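Dandside chores set, simulated part

README, last touched September. Rough, will tidy later.

What it is

Simulated episodes of a two-finger gripper doing household and light shop-floor jobs. Wrist view plus joint readings plus a pass/fail. Made to answer one dull question, can a machine do the chore yet, yes or no, and if no, where does it stop. Not a leaderboard. Please don't make one.

Real-arm part lives in a separate folder with its own README. Don't mix the two without reading "Known problems" first.

What's in the folder

episodes/ one subfolder per run
tasks.txt task names and the one-line instruction given for each
scenes/ room layouts, as loaded by Sternix
labels.csv pass/fail, stop reason, who-knows column (see below)
splits/ train and held-out lists
old/ ignore

105 rooms in total. 70 for training, the rest held out. Split is by room, never by episode, so a held-out room is properly unseen. Furniture models do repeat across the split though. Couldn't avoid it, the object library isn't big enough.

Tasks

Grouped loosely. Names in tasks.txt are the ones that count, these are just headings.

Tidying: pick a thing up off the floor or a table, put it where the instruction says.
Kitchen: mugs, bowls, a drawer, a cupboard door. No liquids.
Bench: parts into a tray, tray onto a shelf. Nearest thing we have to shop-floor work.

No cloth anywhere. We tried towels and the solver fell over, so folding is out, and folding is what everybody asks for first. Sorry. No food either.

How it was made

Rooms built in Sternix. Motions came from the Qin planner for the bench jobs and from people driving with a hand controller for the rest. Driven ones look worse and are more useful. They hesitate, go back, come in from a daft angle and sort it out. Planner ones go straight there every time and a policy trained only on those has no idea what to do when it misses.

3 tries per task per room. All three are kept, including the hopeless ones. If you want successes only, filter on the pass column, but have a look at the fails before you throw them out.

Wrist view is stored as plain frames, no depth. Depth was recorded for a while and then the disk filled up.

Can it do the chores then

Short version: bench yes, tidying sometimes, kitchen mostly no.

Bench jobs in held-out rooms are fine. Parts are rigid, the tray doesn't move, the gripper comes in from above. Same as factories have had for years, so no surprise.

Tidying depends on the room. Big clear floor, good. Anything pushed up against a wall or under the lip of a table, poor, becuase the fingers need room either side and there isn't any. Small flat things are the worst. It pinches at the floor, closes on nothing, and carries the nothing very carefully to the right place. Counts as a fail, but you have to watch the end state to catch it. The motion looks perfect.

Kitchen: drawers open, then don't shut. Cupboard doors get let go halfway. Mugs all right if the handle is out of the way.

So would I let one loose in a house. No. On a bench with a fence round it, yes, already.

Wrist view, what to expect

The gripper takes up a good chunk of the lower part of the view, fingers pointing away from you. Rest is whatever room is behind. Surfaces are flat-shaded and plenty have no texture at all, so a large part of the view can be one plain colour with nothing to track. A patterned surface nearby helps a lot. Visual odometry people, you've been warned.
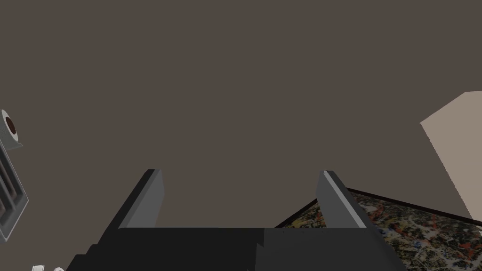 Lighting is the same in every room. Meant to vary it, ran out of time. If your model goes to bits under a desk lamp that's probably why, so add your own colour jitter. Don't flip left-right, the action signs won't match and you will lose an afternoon to it like I did.

Known problems

Contact is too kind. Things stick to the fingers a bit more than they should, and lifts that work in sim slip on the real arm. Friction was set by eye against the Holex gripper and never measured properly.

3 rooms have a shelf that floats clear of the wall. Harmless but ugly. Listed at the bottom of scenes/notes.txt.

Stop reason is blank for early runs. We hadn't thought of it yet.

The who-knows column is a leftover from two people labelling the same run and disagreeing. 1 means they disagreed. Mostly "is it in the tray if it's leaning on the tray". We settled on no, but not all the old lables were changed.

Timestamps start at zero for each try. They aren't wall clock and don't line up with the real-arm logs.

Using it

Load by room, then by task, then by try. The loader in the top folder does this if you point it at splits/. It's slow on first run while it builds the index, leave it alone, it hasn't crashed.

If you report a number, say which group it's for. An average over all the groups hides the kitchen, and the kitchen is where the work is.

To do

vary the lights
remeasure friction
fix blank stop reasons, or drop those runs
drawers with handles that aren't all the same handle
cloth, one day

Licence is in LICENCE.txt. Bugs to the tracker please, with the room number and try number, otherwise I can't find it.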